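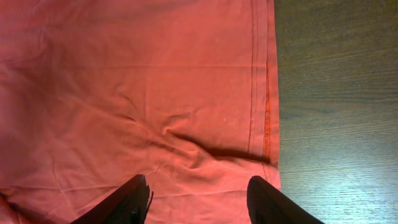

Chapter 6. Task Allocation after Automation

When a folding cell is installed in a laundry, the work of the folding table is divided again between staff and machine. The division depends largely on the fabric. A soft garment spread flat on a table still carries shallow creases, and a raised fold near a stitched hem alters where the gripper fingers should close. Rigid parts seldom present this difficulty. At the Civora laundry, which handled 1176 garments per shift before the change, folding was one job with one grade of pay. 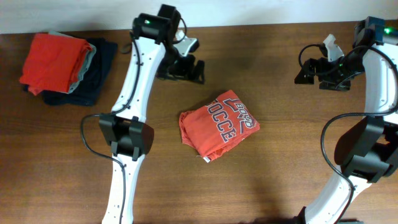 After the change, the job was split into loading, supervision and correction. Mendes and Torres recorded 401 corrections by operators during the first 17 shifts, most of them at the loading stage. Hand folding declined; judgement of fabric and fault recovery took its place, and neither appeared in the existing job description. Section 6.1 sets out a method for describing such tasks. Section 6.2 applies it to grading and training.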